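Making a Bed That Stays Made: An Interview on Bedroom Upkeep at Harawira House

11 Jan 2023 | By the Residents' Bulletin
Reading time: 4 minutes

Vaughan Wihongi has supervised housekeeping at Harawira House for 16 years. The residence provides furnished rooms to families who are relocating for work or medical care, and the bedrooms are the part of the building he is asked about most often. He met with the Bulletin to discuss mattresses, bedding and the question of what should be put away when a room is occupied by people who are actually living in it.

Mr. Wihongi began with the mattress. In his department, a full change of bedding starts with an inspection of the cover, the seams and the piping along the edges. "People look at the top and stop there," he said. "I ask the staff to look at the side that faces the wall as well. Dust gathers where the mattress meets the wall, and a loose thread in the piping will become an open seam if it is left for a season."

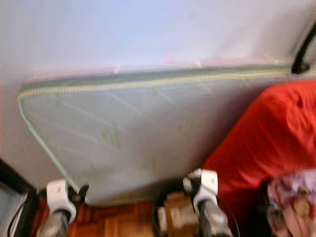
He was equally firm on the matter of loose fabrics. Blankets, throws and printed covers are to be lifted off and sorted before any other work begins. "A blanket pushed to one side will be pushed to the other side ten minutes later," he said. "Take it off, shake it, fold it once and set it on a chair. Then you can see what you have."

Asked whether the department prefers plain bedding, Mr. Wihongi said that it had done so in the past. The house ordered 200 white covers from Tesden when the east rooms were furnished, and they were replaced gradually with patterned ones after families reported that the rooms felt like a clinic. Quiet florals and leaf prints are now standard for duvets. They are easier to live with, he said, and they do not show every crease.

The residents' own belongings are treated differently. Families are encouraged to bring blankets and pillows from home, particularly for children, and the staff are instructed to return each item to the bed it came from. "We had a boy here in December who would not sleep without a particular blanket," Mr. Wihongi recalled. "It did not match anything in the room. The housekeeper wanted to put it in the closet, and I asked her to put it back on the bed. He was right to want it there."

The same principle applies to books and magazines. Reading material found on a bed is moved to the nearest flat surface while the duvet is straightened. It is not closed if it was left open, and it is never stacked with items from another room.
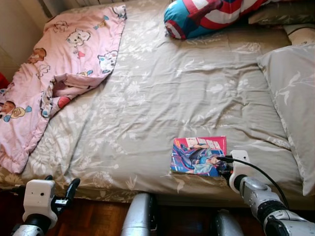 Mr. Wihongi described the order of work for an occupied bedroom as follows. Small items come off first, then pillows, then personal blankets. The duvet is drawn up toward the head of the bed and smoothed from the center outward, with an even drop at the front. Pillows go back with the largest at the rear. A bolster, where there is one, is placed last. "Children use bolsters for everything except sleeping," he said. "I would still put it at the head of the bed. They know where to find it."

He acknowledged that opinions differ on how smooth a duvet ought to be. His predecessor required that every fold be pressed out by hand, a practice he ended in his first year. "A few wrinkles are acceptable in a home. I would sooner have the time spent on airing the mattress."

Airing remains the task most often skipped. The department recommends that bedding be turned back for a portion of the morning before the bed is made, and that mattresses be vacuumed on both faces at each change of household. Pillows should be checked at the same time. Those that no longer recover their shape are sent to the Drukance storeroom for disposal.

Mr. Wihongi intends to issue a revised bedroom checklist this year. The present version runs to two pages, and he would like it to fit on one. Residents who wish to comment on the draft may request a copy at the Cirnik Street entrance.

Contact the Bulletin | Copyright Harawira House. All rights reserved. | Back to top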